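Cundmont Vie de classe : un trimestre avec le module d'apprentissage socio-émotionnel

Testé en collège, trois classes de cinquième, de janvier aux vacances de printemps 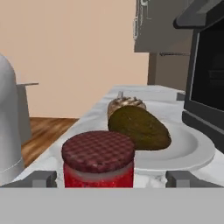
Benedita Neves
Conseillère principale d'éducation, rubrique Outils et ressources

Cundmont Vie de classe est un programme en ligne destiné aux élèves de 11 à 14 ans. Il couvre la gestion des conflits, l'écoute, la prise de parole et le travail en groupe. L'éditeur le vend par abonnement annuel, à l'établissement et non à la classe. Le nôtre compte 203 élèves en cinquième, répartis sur deux sites, mais seules trois classes ont suivi le programme jusqu'au bout.

L'installation est simple. On importe la liste des élèves depuis un tableur, on crée les groupes, et les identifiants sortent en PDF. Un prénom composé sur deux perd son trait d'union à l'import. Il faut corriger à la main, élève par élève, la modification groupée n'existant pas.

Les séances durent 45 minutes sur le papier. Chez nous, la première a débordé dans les trois classes, le questionnaire d'entrée étant trop long. Leonor Peixoto, professeure de français, l'a ensuite coupé en deux : première moitié en heure de vie de classe, seconde moitié en permanence. Je conseille de faire pareil.

Le contenu lui-même est bon. Les situations proposées ressemblent à ce que nous voyons dans la cour : un message transféré sans accord, un élève toujours choisi en dernier, une remarque sur un accent. Les dialogues sonnent juste la plupart du temps. La séance sur l'excuse publique est la meilleure du lot et les élèves en ont reparlé d'eux-mêmes. Celle sur les émotions, avec sa roue de couleurs, les a laissés froids – ils l'avaient déjà faite en primaire.

Les fiches de l'enseignant sont inégales. Certaines donnent des relances utiles, d'autres se contentent de répéter l'énoncé de l'élève. Le vocabulaire vient visiblement de l'anglais et la traduction n'a pas toujours été relue : « posséder son comportement » n'a aucun sens pour un élève de douze ans. Il manque aussi des versions audio, ce qui pose problème pour nos élèves allophones. Man-lok Tam, qui s'occupe du dispositif d'accueil, a enregistré lui-même les textes de quatre séances.

Le tableau de bord m'a moins convaincue. Il affiche un score d'engagement par élève, calculé d'après le temps passé et le nombre de réponses. Un élève rapide et concis obtient donc une mauvaise note. J'ai demandé à l'assistance si l'on pouvait masquer ce score. La réponse est arrivée le lendemain matin : c'est possible, dans les réglages du groupe, sous l'onglet « Affichage ». Je l'ai masqué partout.

Côté données, les réponses libres restent visibles par tous les adultes rattachés au groupe. C'est à savoir avant de lancer les questions personnelles. Nous avons limité l'accès au professeur principal et à la vie scolaire.

Le prix reste élevé pour un collège de notre taille. Pour comparaison, nous avions utilisé l'an dernier les livrets papier Flundside, moins chers et plus faciles à prêter, mais sans aucun suivi et avec des situations vieillies.

Points forts : situations crédibles, prise en main rapide, assistance réactive.
Points faibles : questionnaire d'entrée interminable, traduction à revoir, pas d'audio, score d'engagement discutable.

Note : 3 sur 5. Nous renouvelons pour un an, en cinquième uniquement. La version pour les quatrièmes est annoncée, je ne l'ai pas essayée.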